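Search this site Enter keywords Go

Setting the Table at Flosness

My name is Elibariki Shemweta and I keep this page for the people who take part in our Monday table class, and also for the ones who ask me by letter what we do in it. The class is about simple things. We take one plate, one mat, a few pieces of cutlery and a table, and we learn to set them well and to put them away again. Many people laugh when they hear this. Then they come, and they stay for the full hour and ask when is the next one.

I did not grow up with placemats. In the house of my parents we had one big cloth, and it was washed on Saturday. When I came here I bought my first mats in a shop, and I put them on the table the wrong way for almost a year, with the stripes going in every direction. So I understand very well the person who does not know where to begin. My answer is always the same: begin with one place. Do not set the table for six when you cannot yet set it for one. 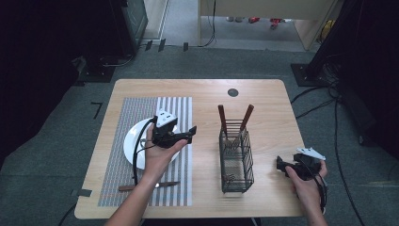 The mat comes first and the rest follows from it. I ask people to lay it down, smooth it with the flat hand and look at it before they bring anything else. A mat with a pattern will help you, if you let it. The woven one we used has a fine gray check on its left part and bold stripes of gray and white on its right part, and the round white plate sits in the middle of it. I like a plain plate on a busy mat. The knife we put below the plate, lying across, with the handle to the left. This is not the way of the restaurants, I know it, and Tudur Prosser has told me so several times. But in the first lesson I want everybody to see the knife clearly as a separate thing, and later we move it to the side where the books say it should be.

Some words about the cutlery. At home I have the Zaredia set, which was a wedding gift, and it is too heavy for daily use. For the class I prefer a wooden handle. It is warm in the hand and it makes less noise when you put it down. Please do not leave wooden handles in the sink over the night. I have ruined 13 knives in this manner over the years, and I remember most of them with regret. Wash them, wipe them, and let them stand with the handle up so the water can run away from the wood.

A holder with open sides is the best kind for this. The air goes through, and you can see what is inside without taking everything out. The closed pots of ceramic are pretty, but look at the bottom of one after a month and you will not think so anymore.

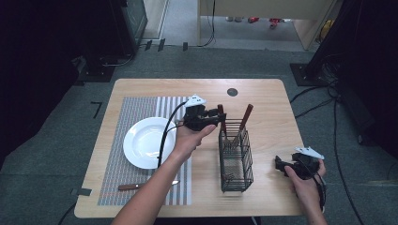 When people put the cutlery back they often hurry. They have set the place nicely, they are satisfied, and then they throw everything in the holder as if it was a bucket. I ask them to take the same time for the second part as for the first. One piece, then the next piece. Hold it by the handle, lift it above the edge, let it go down slowly. Mrs. Ndung'u, who came to us in spring, had a nice habit: she always turned the holder a little after each piece, so that the handles were spread and did not lean all to one side. I have copied it from her and now I teach it.

The position of the holder is a matter of taste. I keep mine to the right of the plate, where I can reach it and where no sleeve will catch on it. If you are left-handed, please change it. We had a long discussion about this last winter and I do not wish to have it again.

After the cutlery goes the plate, after the plate the mat. Do not fold a woven mat. Roll it, or lay it flat in a drawer. The Flendach ones which we sell at the door cost 300 for a small packet, and they will live long if nobody folds them. We have sold 341 packets until now, and I thank everybody who bought. 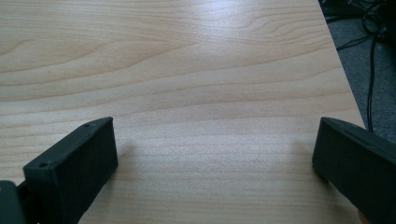 Flosness, July

A clear table is for me the nicest moment of the lesson. The light falls on it and you see again the lines of the grain, long and wavy in one part and very fine and close together in another. I wipe along the lines, never across, with a cloth that is only a little damp, and afterwards with a dry one.

The summer class begins at 6 in the evening because of the heat. Bring a cloth of your own, and one mat if you have one you like. Tudur will open the door. If you come late, please enter quietly and take the chair nearest to the wall.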